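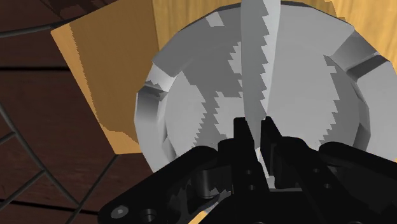
Home | Forums | Weapons Arts | Ask | Members | Log in

Sticky hands drill: when does the trapping hand let go?

Posted by Widach in Weapons Arts, Blade Defense

I have 17 months in a jujitsu program that added a knife defense block in September. Against a straight thrust we parry outside, trap the wrist with the rear hand, and strike with the lead. At slow speed this works. With a training partner who retracts at full speed, my trapping hand closes on nothing or slides down to the trainer blade. With an aluminum trainer that costs me nothing. With an edge it would cost me fingers.

Should I grip harder, grip higher on the forearm, or give up the trap once the arm starts back? My instructor's answer is "more reps." I would like something I can test.

Moffat

Grip strength is not the variable. A retracting forearm tapers toward the wrist, so any hand that closes late will slide toward the weapon. Move the contact point up. Aim the parry just below the elbow and let the rear hand ride down until it meets the wrist bones, where the hand widens and gives you a stop. Keep the thumb on the same side as the fingers until you feel that stop, then close.

To test it, put lipstick or washable marker on both edges of the trainer. Run 30 thrusts with full retraction and look at your palm afterward. Then run 30 more with the higher contact point. Use the same partner for both sets and have him vary the timing. If the marks on your palm do not drop, your footwork is late and the hand position will not fix it. Step in on the parry. Most people stand still and reach.

As for giving it up: yes. If the hand has not closed by the time his elbow passes his ribs, get out of range or crash in and pin the upper arm against his body.

Stiltgate

just run. 21 years in and I still say run

Perau

Agree with Moffat on the contact point. Two additions.

1. Wear long sleeves for some rounds. Cloth changes the slide, and bare-arm training gives you a false read on how the wrist feels. A sweaty arm is different again.

2. Have the partner cut on the retraction, turning the blade toward your hand on the way back. A plain pull is the easy version. When my group added this, the one-handed trap mostly stopped working for us and we went to 2 hands on the arm, with the strike left for later. You lose the lead hand hit. I consider that an acceptable trade, but it does change the technique your instructor is teaching, so ask before you drill it in his class.

Eye protection for all of it, including the slow rounds.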